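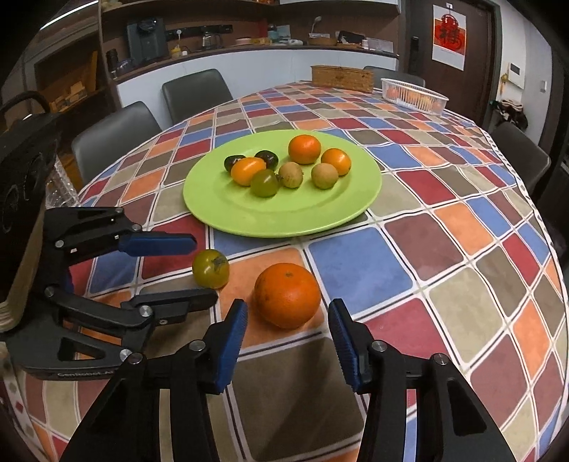 *Fruit on the round table, with the patchwork cloth on.*

Hi all at Clukeo,

Time for another update on the fruit table at Treltcombe, and I'm pleased to say it's a cheerful one! Since the last report we've moved from a trial run to a regular Tuesday morning, and people now wander in expecting something to eat (and are quite vocal if the mandarins are late).

The round table has been the best decision we made. The old trestle had people queuing along one side like it was a bank, and now they stand about and chat. The patchwork-patterned cloth came out of our own cupboard, so no cost to you there. I love the colours - all those red, blue and orange squares make even a plain orange look festive. The light green plate is for the small fruit, the kind people like to try before they commit to a whole bag, and the baskets live at the back.

On the money side, you gave us $2000 for the season and we've spent $600 so far. Most of that went to Bianchini, our grocer, who drops the order at the side door before nine. Another $110 went on a second set of baskets and some decent paring knives. That leaves us well under where I thought we'd be by November, so I'd like to put a bit more into the less familiar fruit. Persimmons have been a surprise hit! Plenty of our regulars had never tasted one, and a couple have asked how to tell when they're ripe.

What hasn't gone so well: we lost 3 trays of plums in the warm spell, and the fridge at Prarkum, where we store the overflow, is too full to take any more. I've asked whether we can have a shelf in the cool room instead and I'm still waiting to hear.

Next up is a recipe card to go home with each bag, plus a tasting morning for the after-school families. I'll send the receipts through separately, as the scanner is being difficult again.

Thanks so much, as always. Come by on a Tuesday if you can, and bring a bag.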